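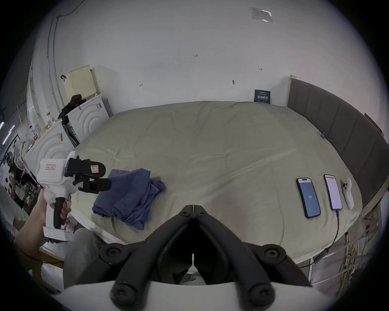 Lurnedgate residents who own a chair that has not been sat on in years, owing to the laundry, have been offered a way out. It costs $40 and it starts in November.

The Clunoda Adult School has added a course in folding clothes to its winter schedule, between Beginning Bookkeeping and Intermediate Bread. It is called Folding and Putting Away, and according to the school the second half of the title is where most of the trouble lies. All 100 places were gone by lunchtime on the day the catalog went online. Conversational Italian, which has a new textbook and a teacher who brings cookies, still has room.

The instructor is Yu-na Geum, who spent most of her working life in the linen room of a hotel in Cleditz and by her own estimate has folded more pillowcases than she has had hot dinners. She now teaches in the old Ó Gríofa furniture store on the main street, where the school rents the ground floor. The store left its display beds behind when it closed, and they have been pressed into service as folding tables.

Geum is firm that a bed is the right place to work. It is flat, it is big, and it has a deadline built in.

"You put the clean things on the bed in the afternoon and you have to deal with them before you can lie down," she said. "If you put them on a chair, you can sleep. That is the whole problem with the chair."

She concedes that determined students have found a way around this by sleeping on one side.

The course runs four evenings. The first is given over entirely to flat pieces: dish towels, pillowcases, napkins, anything with four corners and no opinions. Shirts come second, then pants and socks. The last evening is reserved for the fitted sheet, and students are asked to arrive having eaten.
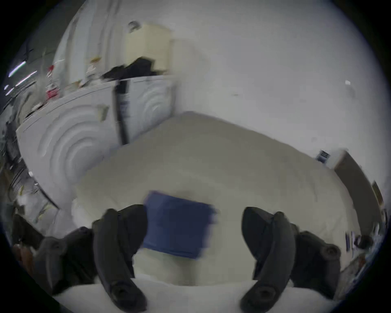 Flat pieces get a full evening because Geum thinks people rush them. A towel folded in the air, she says, comes out as a slightly different towel every time, and a stack of those will lean until it falls out of the closet onto somebody. She wants each piece put down, smoothed from the middle with the side of the hand, and only then folded, edges matched before the crease is pressed. Whether it ends up square to the bed does not concern her. A blue cloth folded into a rectangle and lying a little crooked on the mattress is, in her book, finished, and the student should move along to the next thing, particularly if the next thing is a heap of black clothes on top of the appliance behind the bed. Black clothes are a sore point. She says they get left until the end in every household she has known, on the theory that they all look alike and will be hard to sort, and that by the end of the evening this has become true.

The school decided to offer the class after sending a questionnaire to 2,000 households asking what they would like to learn. Organizers had been hoping for something along the lines of watercolor. A good number of people did write in watercolor. A larger number wrote some version of "laundry," several in capitals, and one respondent enclosed a sock.

The sock has been pinned to the bulletin board by the front desk in case its partner turns up.

Opinion in town is divided. Supporters point out that the school has taught knife sharpening for years without anyone raising an eyebrow. A letter to the school office called the course "forty dollars to be told what my grandmother told me for free," and then asked whether there was a waiting list. There is. It is long enough that a spring session is being discussed, along with a one-night refresher on duvet covers.

Students who finish the course are encouraged to sign a pledge to put away their laundry on the day it is washed for 100 days. There is no prize and no inspection. Geum has signed it herself, and when asked how she was getting on she said that the towels were going very well.

Anyone attending the first evening should bring a basket of clean laundry, unfolded. The school had considered asking people to crumple some specially for the occasion, and was told by those enrolled that this would not be necessary. The side door on the parking lot will be open from 6:30 p.m., and the class starts at 7. The beds are not for sitting on.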